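Subject: Re: [home-laundry] front loader smells like a pond

Vratislav Slanina wrote in November:

> Hi all, new to the list. We moved into a place with a front loader after
> years of top loaders and the towels come out smelling like a pond. I run
> everything cold with the liquid soap that was left under the sink. My
> brother-in-law says throw out the machine. I'd like to not do that. Also
> it walks a little on spin, maybe 2 inches over a month. Any ideas before
> I spend money?
>
> Vratislav

Hi Vratislav, and welcome!

Please don't throw it out. I had the pond smell for most of a year in our last apartment and I was ready to haul the thing to the curb too. Mine was mostly the rubber gasket - you pull the fold back with your fingers and there's a whole little world in there. I found gray slime, a hair tie and a Diner receipt that had turned to paste. Wipe it out with an old rag and hot water, and really get down into the bottom of the fold, where the water sits. I go over it every couple of weeks now, and I leave the door open a crack between loads (we have no toddlers or cats, so I can get away with that).

Then the filter. Somebody here, I think it was in the long Dasevport thread, said they'd owned a front loader for 9 years and never opened theirs. Well, go open yours! Put a baking pan and a couple of towels down first, and turn it slowly, so you can shut it again when the pan fills up. I did mine the first time with one dish towel and had to mop all the way to the hall.

About the soap: you're probably using too much. I was filling the cap to the top line on the Kiani bottle and the rinse just couldn't keep up. I'm down to less than half of that now and the clothes are just as clean. I'd also do one empty hot cycle before you wash towels again, and maybe give those towels a hot wash too if the tag allows it. 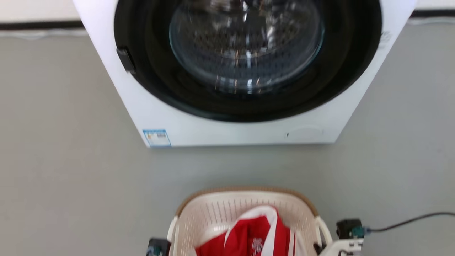 Can you use vinegar in place of fabric softener? I do it for towels now and then, a small splash in the softener slot, but I wouldn't do it every load, as people on this list have blamed it for tired rubber seals.

For the walking, get a level on top and check it corner to corner. Ours had one foot that hadn't been screwed down far enough, and I fixed it with a wrench and some bad language. Tighten the lock nuts after or it'll creep right back. I did buy a set of those Zirklow rubber pads first and I'm still not sure they did a thing.

Write back and tell us what was in the filter!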